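Robotics Club: Teaching the Book Filing Task

Updated 2025-07-20 by Nia Prydderch

These are the steps we use when a club member records the filing task for the first time. You should already have done the startup checklist and had a turn driving the hands without any objects. Plan on one full session. New members work with a second person who stays at the stop button.

What you need

The two-handed robot, started and homed
One dark notebook
One paperback
The white file organizer
The Jamen log sheet, one per session

Step 1. Set the tables

Push the white table and the green desk together so the edges touch. Stand the organizer on the green desk with the low side of the dividers facing the robot. The paperback goes flat on the white table, back cover up. Take everything out of the organizer before you start.

Step 2. Check the view

Look at the head camera feed on the laptop. You need to see the whole front of the organizer base. If the far divider is a little outside the picture, leave it. If you can't see the base, tilt the head down and check again. Write the tilt value on the log sheet.

Step 3. Set the grip

Open the Sutherland panel and set grip force to 22. The scale goes much higher, but at 60 the fingers leave dents in a soft cover. Set arm speed to slow for your first ten runs.

Step 4. Pick up the notebook

Bring the thumb or one finger across the front cover and curl the other fingers behind. Grip low so the top half stays free. Lift straight up and stop before you turn toward the organizer. Ívar Ladefoged's group skipped the stop in February and had to throw out 77 runs.

The notebook held up between the book and the organizer:
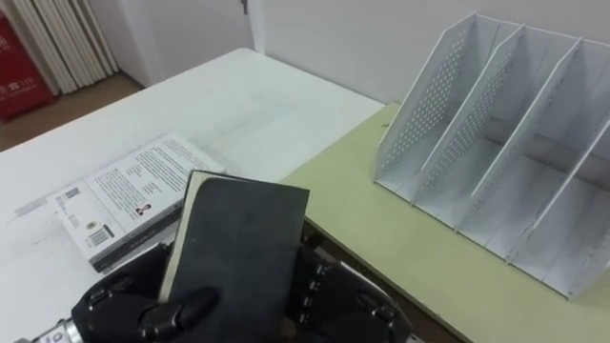
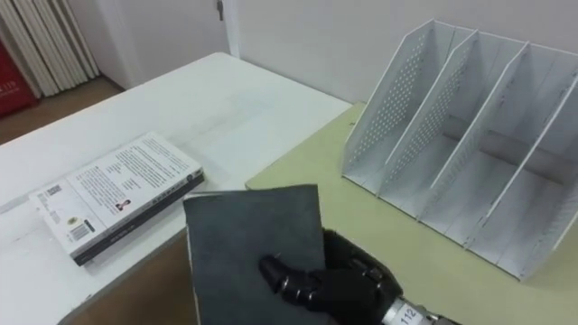 Step 5. File it

Turn the wrist until the notebook lines up with the dividers. Use the middle compartment for odd-numbered runs and the left one for even. Lower until the bottom edge meets the base, then open the fingers slowly and back the hand out toward you. If the notebook leans, let it lean and mark the run "L".

Step 6. Save the run

Press save, type your initials and the run number, and put the notebook back at the start mark. Bad runs get saved too, with an "X" after the number. The shared drive folder holds 800 runs, so copy it to the backup disk before you go past that.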